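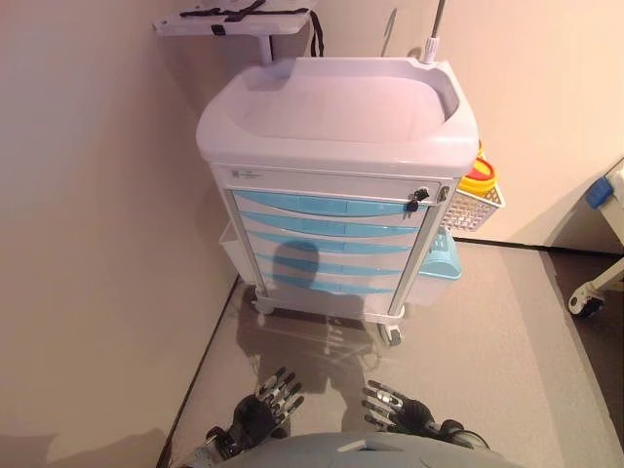
I have restocked the cart in the corner so many times that I could do it asleep, and on one night shift in August I'm fairly sure I did. Thread on what I've learned about medical carts, a subject that has ended every dinner conversation I've ever brought it to. Start with the basic layout: five light blue drawers, a gray top with a raised rim, a wire basket hanging off the right side, and a key sitting in the lock, where it lives, because the alternative is a treasure hunt at 3 a.m.

The rim is the best part of the whole design. It exists to stop vials from rolling off. What it does on our unit is give pens a place to gather and breed. I cleared the top on Wednesday morning and by lunch there were pens again, none of them mine, none of them working.

Top drawer: alcohol wipes, gauze, tape, flushes. Every cart in every building I've worked in agrees on this. It's the last thing any two carts agree on.

Second drawer is IV start supplies. Our official drawer map calls it "Vascular Access," which sounds like a nightclub with a strict door policy.

Third drawer is gloves in the sizes people don't wear. The sizes people do wear are in somebody's pocket.

Fourth drawer is dressings, arranged by size, and then arranged by whoever was in a hurry. I put them back in order at the start of every shift. I'm told this is called job satisfaction.

Fifth drawer. You have to crouch for it, so it holds whatever the last person didn't want to deal with. I have found a birthday candle in there. I have found a laminated instruction sheet for a pump we got rid of two managers ago. I keep the sheet, in case the pump comes back for it.

About the drawer map. It came from Hedemell, the consultants who spent a week watching us open things. Their report had 126 line items for one cart. I have read all of them. Item 8 says the cart should contain "only what is needed," and then there are well over a hundred more items.

They also timed us. Finding a roll of paper tape took one of my coworkers nearly 40 seconds. In her defense, the tape was in her hand for most of it.

Question from the replies: do you label the drawers? We did. Hedemell wanted printed labels on all of them, so we ordered the Wornine ones, the kind that promise to survive wipe-downs. The wipes had other ideas. By the end of the first week we had a drawer called DRESS and a drawer called LOVES.

I miss LOVES, to be fair. It was the nicest thing written anywhere on the unit.

Sharps container: yellow, red lid, sits over by the basket on the right. Please keep it on the right. We had a float nurse move it to the left once and half the unit spent the day reaching confidently into thin air. Also please swap it when it hits the fill line. The fill line isn't a goal.

The side bins are where opinions come out. I say the low blue one on the right is for clean, packaged, light things only. Day shift says it's for their snacks. We've taken this to the charge nurse, who took a granola bar out of it and left.

Casters! Nobody thinks about the casters until one starts pulling to the left and you're steering the thing down the hall like a grocery cart with a grudge. Hair gets wound around the axles. Whose hair, I don't ask. Tweezers, five minutes, gloves on, try to think about something else.

We trialed a Morikawa cart last spring. Soft-close drawers, very quiet, very elegant. Everybody hated it. You'd shove a drawer with your hip and walk away, and it would still be thinking about closing when you got back.

My actual restock order, for the three people who asked: bottom drawer first, work upward, top surface last, wipe everything, check dates as you go. Bottom first means you do the crouching while you still have knees.

Expired stuff goes in the training box. The training box is now heavier than the cart.

Someone is asking if we use Sastus, the inventory app. We do. It believes we own 126 tourniquets. I would love to meet them.

Anyway, the cart's full, the drawers all shut on the first try, and I have a pen that writes. Shift starts at seven. I'm giving it until eight.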